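Travel > Days Out > Mill Visits

June 23, 2022
By Titilayo Danladi

We use cookies to remember your settings. Accept | Manage

So I finally made it to the open day at the Gumede blanket mill in Dollau! It's a 74-minute bus ride (bring snacks), and then you walk up past the river. Entry was free, and the line for the knitting hall moved fast. Our guide, Jonas Mösli, has been there 17 years and had to shout the whole time – those machines are LOUD.

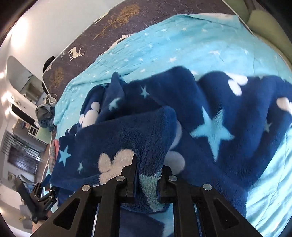

After the tour they let us loose in the factory shop, and I lost nearly an hour in there. I came out with two throws and a bag of yarn ends for my sister. Lunch was dumplings in the yard, seven to a plate, very good, slightly too much dill. The next open day is in October and I'm already looking at bus times.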